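Enport Starts Home Trial of Hand-Held Grippers

Enport has begun comparing two finger designs for its hand-held gripper in a furnished bedroom, the company said in January. The trial is led by Bushra Soomro.

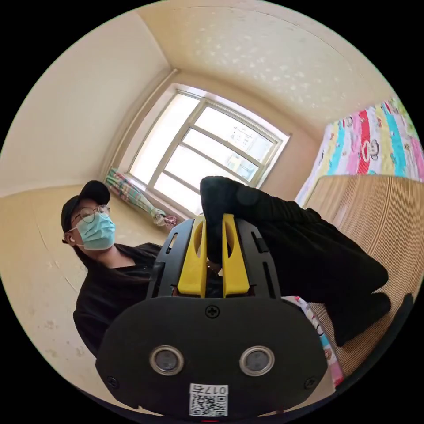

The gripper with its yellow fingers at the bedroom trial site. Photo: Enport

Operators handle clothing and bedding by hand with the tool, and each finger design will be used for 500 recordings.

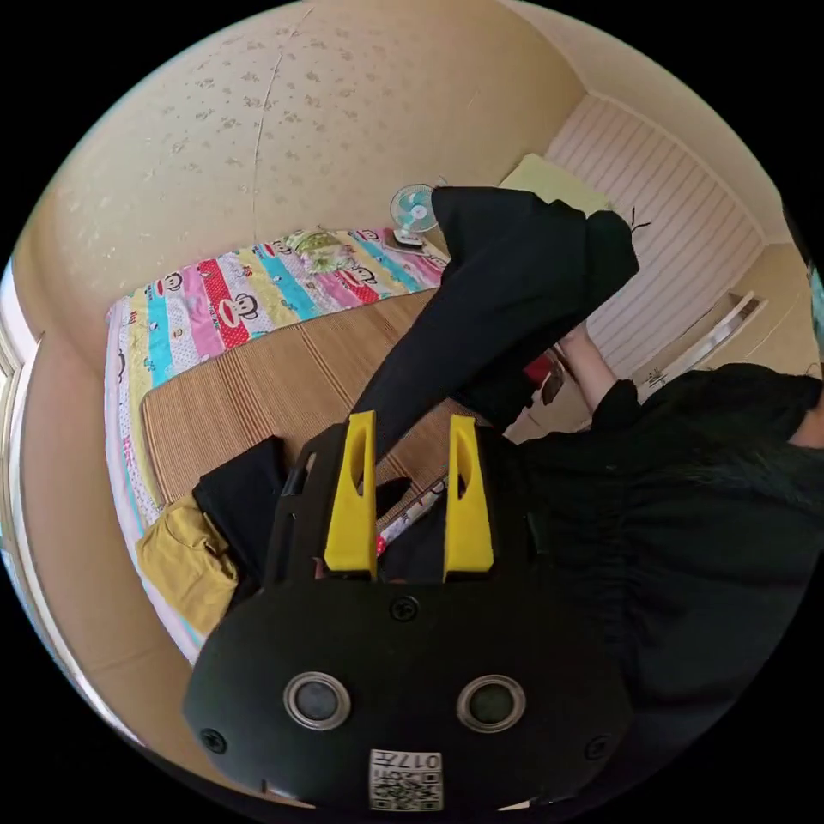
Results will be passed to Jatness, which is preparing a matching arm – the first tests on that arm are set to last 30 days.

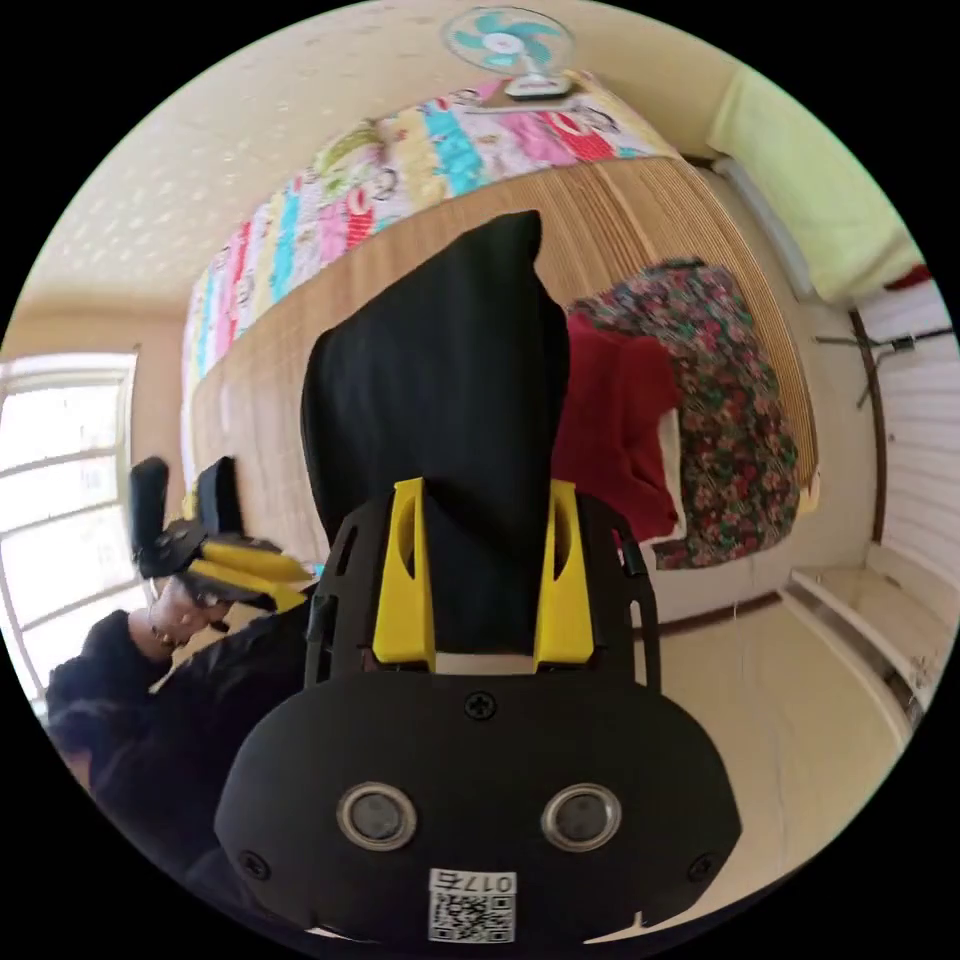 "Dark fabric remains the hardest item to grasp cleanly," said Kavinda Sikder, who is responsible for the controller.

7 shares
2 comments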